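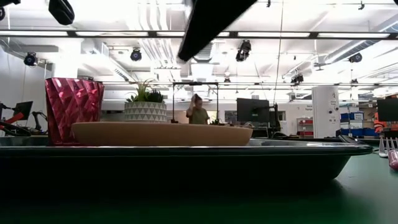 **Site visits / Lemside**

Lovden's Lemside lab, January 2021. We stopped at the table-clearing station, where the props were a dark tray, a faceted magenta cup, a tan plate and a small potted plant. The table is green and the room has a lot of overhead lighting.

The arm is looked after on a fixed schedule. Every 400 cycles the operator stops it, wipes the fingers and checks 6 bolts at the wrist. A full recalibration takes 45 minutes. Ruvix supplies the finger pads, and worn ones go in a bin for Magesa to inspect.

Spare cables are kept at the station. Visitors stay behind the line while the arm is powered.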